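SPEAKER NOTES - "What the old van taught me about keeping a small bakery's deliveries on time"
Evening talk, Multby small food makers' group
20/11/2019
25 min plus questions. Don't go over, they lock up.

OPENING (2 min)

Hello, thanks, who here bakes, who here delivers, who does both. Hands up. Wait for the hands.

Say who we are quick: wholesale bread, Multby, 65 regular drops, mostly cafes plus the two schools and the hospital kiosk. Started with a hatchback and bread trays on the back seat. Everyone laughs at the trays, let them.

Main point up front in case people leave early: late bread is nearly always a planning problem that started the day before. The driving gets the blame.

Do NOT start with the oven story. Save it.

1. THE BAD SEPTEMBER (4 min)

Tell it straight. Three cafes lost in one month. Same bread, same price. One owner said on the phone, I open at seven, your rolls get here at twenty past, what am I meant to sell.

We thought: traffic. Bought a better phone holder. Didn't help.

Then wrote down every drop for the whole month. Time out the door, time at each stop, time back. Pen and paper on a clipboard. 255 late drops by the end of it. Pause on that number. Say it again.

What the sheets showed:
- left late 4 days out of 5, before any traffic
- the long stops were always the same 8 customers
- Thursdays awful, and that was the flour delivery blocking the yard

If someone asks for the sheet, yes, happy to share, give email at the end.
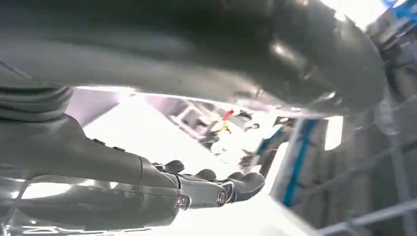

2. LOADING ORDER (5 min)

Biggest win and it cost nothing. Slow down here, people write this bit down.

Old way: load trays as they come off the rack. So whatever baked last is by the door, and stop one is buried behind stop nine. Driver unloads half the van on the sidewalk in the rain. Every stop.

New way: last drop in first. Sounds obvious. Took us two years.

To make it work the bake order has to change too. Rolls and hospital order used to bake late, now they bake first and cool on the left rack. Left rack = back of the route. Bakers hated it for a week and a half.

Labels. Big ones. Stop number only, no customer name, marker pen thick enough to read with the light off. We tried printed ones from Erkis software, nice looking but the printer jammed in flour dust. Went back to marker.

Empties: come back on the same side every time. Don't stack empties in front of full trays. Say this twice!!

Ask the room: how do you lot load? Take two answers, not more, last time it ate ten minutes.

3. THE ROUTE (4 min)

We ran it in the order customers signed up. Really. Stop one was stop one from being our first ever customer. Crossed the river four times.

Sorted it with a paper map and string one Sunday. Crosses the river once now. 107 minutes for the full round on a normal day, it used to be well over two and a half hours.

Points to hit:
- sort by opening time first, distance second
- schools have a gate window, miss it and you wait
- ask for a key or a drop box, most people say yes, we'd never asked
- left turns on Soomro Road before 7 are fine, after 7 forget it

Key thing about keys: tag them with the stop number, not the address. If they get lost no one knows what door they open.

Someone will ask about route apps. Answer: try them, fine for new areas, but they don't know the cafe on the corner wants bread round the back by the bins.

4. LOOK AFTER THE VAN (4 min)

OK the dull bit, keep it moving.
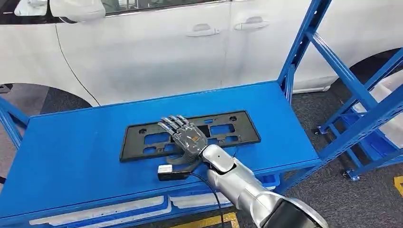
Photo: Drorkico picture library

A van off the road is a whole day of bread in the wrong place. We had two breakdowns in the first winter, both were things we'd been hearing for weeks and turned the radio up over.

Weekly check, takes as long as a cup of coffee:
tires, including the spare
oil
washer fluid (flour plus rain on a windshield is basically glue)
all lights, get someone to stand behind
door catches and runners, crumbs get in everything, brush them out
registration and insurance papers in the glove box

Sliding doors: good in tight streets, good for the side you load. But sweep the track. We had one stick half open with the hospital order behind it. Tell that one if time.

Have a backup BEFORE you need it. Ours is a deal with a florist down the road, we can use theirs before 8 and they get ours on Mothers Day weekend. Written down, insurance told. Check your own insurance, it isn't automatic, we got this wrong at first and drove uninsured for a mornign without knowing. Not proud of it.

Put money aside per week for repairs. Even small. It goes in a separate account or it goes on butter.

5. TELLING CUSTOMERS (3 min)

People forgive late. They don't forgive finding out from an empty shelf.

Rule now: if we're leaving more than ten minutes late, a text goes out before the van does. One text, short. "Running late, with you by 7.10." No excuses, no story about the mixer.

And if we say 7.10 then it has to be 7.10. So pad it. Better to say 7.20 and turn up early.

Two of the three cafes from the bad September came back. Didn't offer a discount. Sent them a month of times on one page. Third one closed, nothing to do with us (I think).

NOW the oven story, only if under 20 min on the clock. Short version: door seal went at 2am, baked half the order in the pizza place next door, every drop was on time except our own shop. Pizza place wanted paying in cinnamon buns. Still does.

6. WHAT STILL GOES WRONG (2 min)

Be fair about it, not everything is fixed.

- snow. no answer to snow
- new customers added midweek mess up the labels
- holiday cover, new driver doesn't know the back doors. Working on a route book with a page per stop, where to park, who has the key, does the dog bite
- Thursdays are better but flour lorry (say TRUCK) still turns up when it likes

QUESTIONS

Likely ones:
Do you charge for delivery? Under a minimum order yes, over it no.
Electric van? Looked at it, range is ok for us, price isn't yet.
How do you keep it warm? We don't. Bread gets boxed cool or it sweats.
Would you hire a delivery firm? Tried one for the far stops, they were fine, but the trays never came back.

Repeat each question before answering, the back row can't hear.

Leave sample log sheets by the door. Take the leftover rolls round at the end, bring napkins this time. Collect the clicker!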